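Search this site Search Advanced

We use cookies to improve your reading experience. Accept all Manage preferences

3.2 The donor machines

Office desktops are retired in bulk and mourned by few. The Niswood store held 3,000 of them when we began, and the towers chosen for the Tevel study were old enough to have been insulted by several generations of staff. Each was laid on its side with the side panel off, which puts the board, the drive cage and the power supply within reach at once (Figure 1). Makers differ on where to hide a latch, but many are kind enough to mould it in blue plastic. 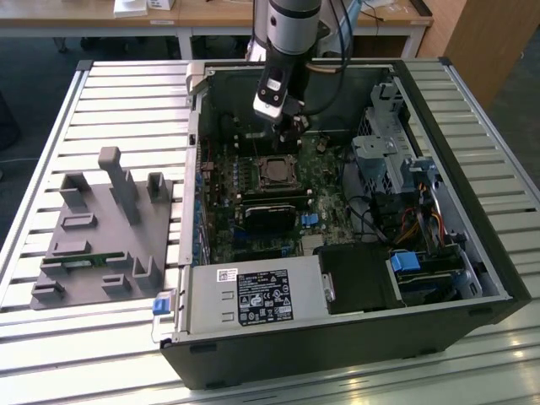 Figure 1. Open tower on the slatted work table, with the fixture plate to its left.

3.3 The processor and its socket

Most parts of a desktop forgive a clumsy hand. The socket does not. Its contact pins are fine, and one bent pin can finish a board that has survived 11 years under a desk. We therefore treat the processor as a job of its own, with the load plate fully open and the chip held by its edges only. Old thermal paste is the other nuisance: it travels – on to pins, sleeves and, in one case, the lab kettle. Residue was noted for each board before any cleaning. Figure 2 shows a processor held at a tilt next to the open socket, with a pinkish-brown residue across the contact field. 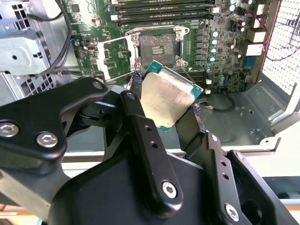
Figure 2. Processor and open socket, load plate raised.

3.4 Grading

Boards were graded on a nine-point scale borrowed from the Utus repair guide. Grade 9 means fit for resale; grade 1 means fit for the scrap bin, or for teaching.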